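How do I keep a big maple board from sliding around on a perforated work table?

Asked 2/26/20 in Workshop & Craft Rooms

I set up a craft corner in the spare room back in November and I love it, except for one thing. My table is one of those blue ones with the round holes all over the top (great for clamps, terrible for anything small – I have lost more beads through it than I want to admit). So I bought a big maple board from Foltdale to lay on top, and it's beautiful, but every time I sand or press on something the whole board creeps toward me. I have tried a bath towel underneath and it bunches up. I don't want to drill into the board. I also don't want anything permanent, my daughter uses the same table for her wooden blocks and sometimes we take the board off completely. Any ideas that don't cost a fortune? Also, do I need to put a finish on it? It came bare.

Answer 1

shelf liner

Answer 2

I have pretty much the same setup, holes and all, so let me tell you what I ended up with after a lot of messing around!

Shelf liner does work, but get the thick rubbery kind. The thin stuff from the dollar aisle rolled up on me the first week. I use Grako mat, cut it 2 inches short on every side so it doesn't peek out, and lay it flat. The holes don't matter one bit, the board is stiff enough to span them.

If that's not enough for sanding, use the holes! Get bench dogs that fit your table (measure a hole first, mine were an odd size and I had to send a set back) and drop 2 of them in along the edge closest to you. The board butts up against them and can't creep. Pull them out when you're done. No drilling, nothing glued, and your daughter gets her table back in ten seconds.

For blocks I leave the dogs out and just rely on the mat. Ours is pale maple with a really lively grain, all long wavy streaks, and there's a swirly bit near the front with a little dark knot in it that I would have paid extra for. The colored blocks look so nice on it – yellow, red, green, blue, they all pop against the wood.

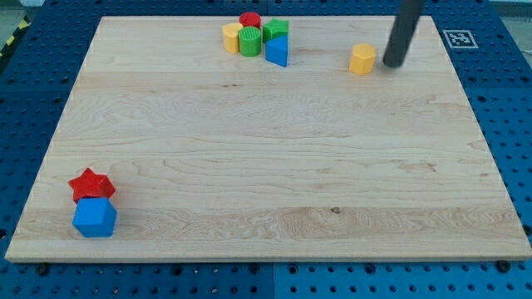 About the finish, I'd put something on it, but go easy. Mine was bare too and I sanded it up to 800, way too fine as far as I'm concerned, because the blocks slid every time somebody bumped the table. I'd stop a lot sooner. Then one thin coat of Morin board oil, wipe it off well, leave it overnight and do another if it looks thirsty. Do the underside too or it may cup on you. Let it dry all the way before it goes on the rubber, I got a faint waffle pattern on the bottom of mine from being impatient.

Oh, and check the front edge with your hand. Mine had a sharp corner there and I knocked it back with a sanding block, took no time at all.

Answer 3

Agree with the dogs, disagree on the mat. Rubber left marks on an oiled board of mine. I use cork, a roll from Galdale that was $75 and far more than I needed, so see if you can find a smaller piece. Cork grips less than rubber though, so you'd want the dogs in for sanding for sure.

Comment from the asker: Thank you both! Measured the holes last night and ordered dogs. Going to try the mat first and oil the board over the weekend – with the underside this time, I would never have thought of that.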